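Flower mat under the toy corner, keep it or swap it?
Laltosar Home Boards > Playrooms and Small Spaces

brammont_attic
I finally have a toy spot I love! It's a leafy, flowery mat with the dark wood piece beside it, and the little trucks live right there on the floor of it all. Orange and lime green, plus the pink one with the striped back — they look so cheerful on those pale leaves. The mat is scuffed and speckled, though, and my sister says it has to go. I say it has years left.
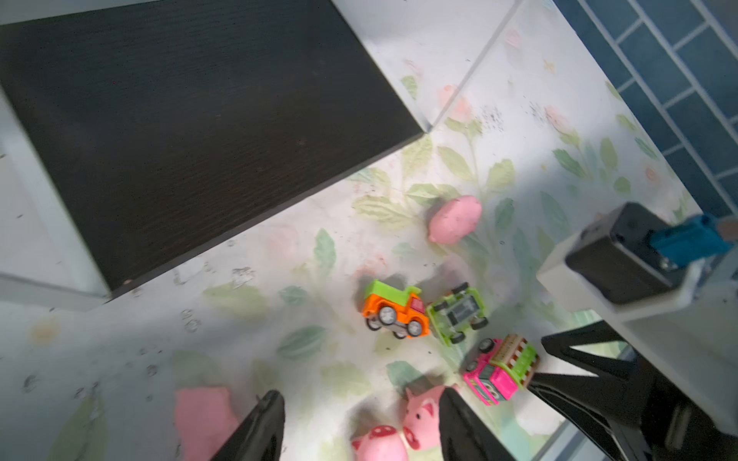 What do you clean a printed mat with when it has little specks all over?
A dry brush first, then a damp cloth with a drop of dish soap, working in small patches.

wirkafan619
I'm with your sister, sorry! Pale prints show every crumb. We switched to plain gray in July and I sweep half as often. Love the pigs, by the way.

brammont_attic
Gray would make me so sad, haha. The roses are the whole point! Close up you get peach blossoms too, and I'd take those and the crumbs over a plain mat any time.

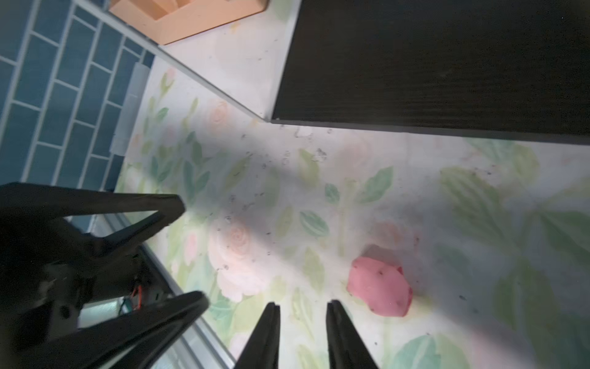 Samuel
Board moderator, Playrooms and Small Spaces

Keep it! I've had a floral one down for 2 years and it still makes me smile every morning. Ten minutes with a hand brush after playtime and most of it lifts. Go easy on scrubbing over the flowers, mine faded in one corner.

wirkafan619
Ten minutes every day, though? That's my coffee.

Samuel
Every other day at our house — and the kids fight over who gets the brush.

brammont_attic
Okay, the mat stays. Brushing it tonight, trucks parked on the couch!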